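Fórum Trabalhar em Casa > Saúde e postura > Dores no pescoço a escrever a tese no portátil

teresa_vl
2018-07-24

Boa tarde a todos. Estou a acabar a tese e passo os dias ao portátil, numa mesa de jantar normal, com uma cadeira de madeira sem braços. Desde que comecei a fase de escrita tenho dores na base do pescoço e no ombro direito, que aparecem a meio da manhã e só passam depois de dormir. Já fui ao médico de família, que me apalpou, disse que era muscular e me mandou "corrigir a postura". Fiquei na mesma.

O meu orçamento é de 300 euros para tudo. Estive a ver uma cadeira Mullorari que custa 169 e um suporte para portátil da Sullumeck. Gastava o dinheiro na cadeira, no suporte, ou em sessões de fisioterapia? A entrega é em outubro e até lá não posso parar.

fmarques
O suporte, sem dúvida. O problema do portátil é que o ecrã está agarrado ao teclado. Se o teclado está à altura das mãos, o ecrã está baixo demais. Se levantares o ecrã, ficas com os braços no ar. Por isso tens de comprar também um teclado e um rato à parte. Qualquer um serve, não precisas de nada ergonómico com formas esquisitas.

Eu escrevi um relatório de 701 páginas em equipa há uns anos e fiz a minha parte toda num portátil em cima de dicionários, com um teclado USB velho. O pescoço deixou de me doer. O ombro demorou mais.

pedra_lascada
Discordo do fmarques. Gastar dinheiro em suportes é tapar o sol com a peneira. O corpo aguenta quase qualquer posição, o que não aguenta é a mesma posição durante horas. Tenho o portátil directamente na mesa há anos e não me dói nada, porque me levanto a toda a hora. Vou à cozinha, vou à janela, atendo o telefone em pé.

fmarques
pedra_lascada, isso é contigo. A pergunta era de uma pessoa que já tem dores. Quando já dói, a posição conta.

pedra_lascada
Conta pouco. E levantar-se é de graça.

joana.rita
Os dois têm alguma razão e não vale a pena zangarem-se. Acrescento uma coisa de que ainda não falaram, que é o telemóvel. O meu filho queixava-se do mesmo e culpava o computador. Comecei a reparar e ele passava tanto tempo de cabeça baixa para o telefone como a olhar para o ecrã. Fica a posição de que estou a falar: 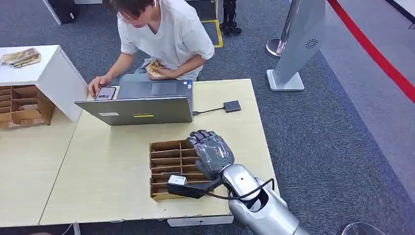
Cabeça baixa, portátil aberto e a mão no telemóvel.

Teresa, durante um dia, repara em quantas vezes pegas no telefone enquanto escreves. Não é para te sentires culpada, é só para saberes. No caso do meu filho, passar o telemóvel para outra divisão fez mais diferença do que a almofada para a cadeira, uma Holub que ainda anda cá por casa e que agora é da gata.

teresa_vl
Obrigada pelas respostas. Joana, fui ver e tens razão, uso o telefone para tudo: o dicionário, as mensagens do orientador, o temporizador. Está sempre pousado ao lado do computador e eu dobro-me para ele em vez de o levantar.

Fmarques, que altura devo dar ao ecrã? Uso óculos progressivos, se isso importar.

fmarques
Importa e muito. A regra que toda a gente repete é a margem de cima do ecrã à altura dos olhos. Com progressivas não funciona, porque a parte da lente para perto está em baixo e acabas a levantar o queixo para ler. Põe o ecrã mais baixo do que a regra manda e inclina-o para trás. Vai experimentando até conseguires ler o texto sem mexer a cabeça.

Antes de comprares o suporte faz isto com livros. Livros grossos, de capa dura, bem empilhados. Ao fim de uma semana já sabes a altura que queres e podes medir a pilha.

ncardoso
Sou fisioterapeuta, trabalho com adultos com queixas de coluna. Não faço diagnósticos por fórum, mas deixo umas notas gerais.

Uma dor muscular que aparece com o trabalho e passa com o descanso costuma melhorar com medidas simples. Se aparecer formigueiro no braço, perda de força na mão ou dor que acorda durante a noite, é para voltar ao médico e não para continuar a ler tópicos destes.

Quanto à discussão lá de cima, recomendo as duas coisas aos meus doentes: ajustar o posto e mexer-se mais. O que vejo falhar são as compras caras. A pessoa compra a cadeira, senta-se nela o dia inteiro por ser confortável e piora.

Costumo emprestar aos doentes um livrinho da Lenka Skála sobre trabalho sentado. É antigo e os desenhos são fracos, mas o capítulo sobre apoio dos antebraços é bom. A ideia dela é que o ombro descansa quando o antebraço tem onde pousar, e que uma mesa à altura certa faz esse papel mesmo sem braços na cadeira.

pedra_lascada
Finalmente alguém que diz mal das cadeiras caras.

ncardoso
Não digo mal. Digo que não resolvem sozinhas.

teresa_vl
Muito útil, obrigada. A minha mesa é alta para mim, os cotovelos ficam abaixo do tampo e acabo a encolher os ombros. Será daí a dor do lado direito, que é o do rato?

ncardoso
É possível. Sobe o assento com uma almofada firme até os cotovelos ficarem ao nível do tampo. Se os pés deixarem de assentar bem no chão, arranja um apoio, que pode ser uma caixa ou uma resma de papel. E aproxima o rato do teclado. Quase toda a gente o tem demasiado longe.

mario_alf
Aproveito o tópico, que o meu caso é parecido mas com trabalho de papel: classifico postais antigos e passo as tardes a ler versos à lupa.

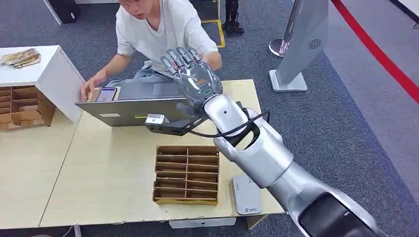 Faz sentido usar um plano inclinado para ler e escrever à mão, ou é só para desenhadores?

Faz sentido para qualquer pessoa que trabalhe com papel. Ao trazer o papel para cima, o plano inclinado reduz a flexão do pescoço, e uma tábua apoiada num dossier de lombada larga chega para experimentar. Os postais podem escorregar, por isso convém colar uma régua na borda de baixo. — ncardoso

mario_alf
Obrigado. Tenho uma prateleira velha que deve servir. Vou pôr feltro por cima.

joana.rita
Mário, a minha irmã restaura livros e usa uma estante de partitura de mesa, daquelas de madeira. Segura melhor do que parece.

harngate_fan
Só para acrescentar que a Harngate tem um programinha gratuito que escurece o ecrã de tempos a tempos para nos obrigar a levantar. É irritante e é por isso que resulta. Dá para regular o intervalo.

fmarques
Usei isso e desinstalei ao fim de uma manhã. Apaga-te o ecrã a meio de uma frase. Prefiro beber muita água, o efeito é o mesmo.

harngate_fan
Dá para adiar o aviso, está nas opções.

fmarques
E adiei sempre. Foi esse o problema.

teresa_vl
Ponto da situação, ao fim de duas semanas. Fiz o que me disseram antes de comprar fosse o que fosse: portátil em cima de livros, teclado emprestado pela minha cunhada, almofada na cadeira e caixa de sapatos debaixo dos pés. O telefone ficou no corredor, com o som ligado.

A dor do ombro quase desapareceu. A do pescoço ainda aparece ao fim da tarde, mas já não é a meio da manhã. Notei que piora nos dias em que faço revisão em papel, porque me debruço sobre as folhas.

Não comprei a Mullorari. Comprei o suporte da Sullumeck, que abana um bocado se escrever no próprio portátil, mas com teclado à parte não se nota. O resto do dinheiro vai para duas consultas de fisioterapia.

pedra_lascada
E levantas-te?

teresa_vl
Levanto, sim senhor. Passei a fazer as chamadas com o orientador a andar pela casa.

joana.rita
Que bom, Teresa! Fico contente. Para a revisão em papel faz como o Mário, arranja uma tábua.

ncardoso
Como este tópico tem tido muitas visitas e me chegam as mesmas perguntas por mensagem privada, juntei as respostas por assunto. Quem tiver dúvidas que pergunte aqui, em aberto, que assim serve a todos.

Telemóvel ao lado do computador

Ler o telefone pousado na mesa obriga a baixar a cabeça muito mais do que olhar para o ecrã do portátil. Se precisam mesmo dele para trabalhar, encostem-no a qualquer coisa para ficar quase vertical, ou respondam às mensagens pelo computador. Para leituras longas, peguem nele e levantem-no, com os cotovelos apoiados no tampo.
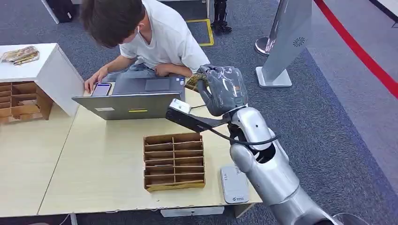
Mesa e cadeira

Comecem pela mesa. A altura do tampo é difícil de mudar, a do assento é fácil. Cotovelos ao nível do tampo, antebraços pousados, pés com apoio. Uma cadeira de cozinha com uma almofada firme chega para muita gente. Evitem almofadas moles, que cedem ao fim de pouco tempo e deixam a pessoa torta.

Ecrã

Quem usa progressivas deve ignorar a regra dos olhos pela margem de cima e baixar o ecrã. Quem não usa óculos pode seguir a regra como ponto de partida. Se derem por vocês com o queixo espetado para a frente, aumentem o tamanho da letra antes de mexerem em mais alguma coisa.

Pausas

Curtas e frequentes. Não é preciso fazer exercícios complicados, basta levantar e dar uma volta. Quem gostar de alongamentos que os faça, desde que não doam.

mario_alf
Sobre o ponto da letra, confirmo. Pus tudo maior no catálogo e deixei de me chegar ao ecrã. A prateleira com feltro também está a funcionar, embora a régua já se tenha descolado uma vez.

fmarques
Concordo com quase tudo. Só acho que a parte do ecrã devia vir antes da mesa.

ncardoso
A ordem é a que uso no consultório, mas cada um começa por onde lhe dói.

pedra_lascada
Eu punha as pausas em primeiro.

teresa_vl
Imprimi e colei na parede, por cima da mesa. À altura dos olhos.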